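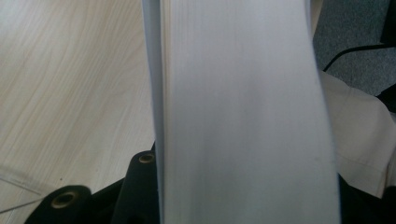
Kestus, close view against a light wood-grain tabletop.

Kestus 642 Softcover Record Book
Supplier: Arumix
Manufactured by: Kadrić, Stilesholm
Page revised 25 November 2019

The Kestus 642 is a general-purpose record book for workshops, stores and offices where entries are made by hand and kept for several years. It replaces the stapled Kestus pad, which was withdrawn in September. The number 642 identifies the cover and binding combination and has no relation to the page count.

Text block

Plain uncoated paper, matte on both sides. Accepts pencil, ballpoint and most gel pens. Fountain pen ink may feather on damp stock. The pages are unnumbered. A numbered version can be ordered in lots of 50 and has a longer lead time.

The fore edge is trimmed after binding and is neither colored nor gilded. Handling marks will show on it with use. A soft dry eraser removes most of them. Do not wipe the edge with a wet cloth.

Binding

Adhesive bound, square spine. The book opens for writing to within 15 mm of the spine. It does not lie fully flat when new. Opening it in stages from both ends before first use reduces the strain on the adhesive. Forcing the book open at the middle can crack the spine and is not covered under the replacement terms.

Cover

Flexible one-piece cover in cobalt blue, shading into a silver-gray area without a dividing line. The blue reflects overhead light strongly and can look much paler under a lamp. The gray has a satin sheen. Small marks are printed in white close to the edge.

The cover can be bent back in a wide curve for one-handed reading. It should not be folded to a sharp crease, especially across the blue, where a crease leaves a permanent pale line. Adhesive labels hold on either color but come off more cleanly from the gray.

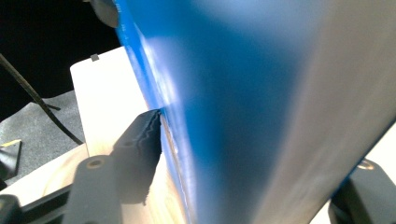
Storage and handling

Store upright and fully supported, or flat in piles of no more than 7. Books left leaning on a half-empty shelf will take a set, and the cover will bow away from the pages. A bowed cover usually recovers after a few days under an even load.

Keep out of direct sun. The blue fades sooner than the gray. Keep clear of solvents, including alcohol-based screen cleaners. Dust the cover with a dry cloth.

Ordering

Sold singly or in cartons of 15. Cartons are shipped flat. Allow the books to stand unwrapped overnight before use if they have been delivered from a cold vehicle.

Orders for plain stock: Simone Quintana, Arumix sales desk.
Numbered pages and custom covers: Rogério Marinho, Arumix technical office.

When reordering, quote the full designation, Kestus 642. Earlier Kestus covers used a different blue and will not match on the shelf. Remaining stock of the earlier covers is sold without a color guarantee.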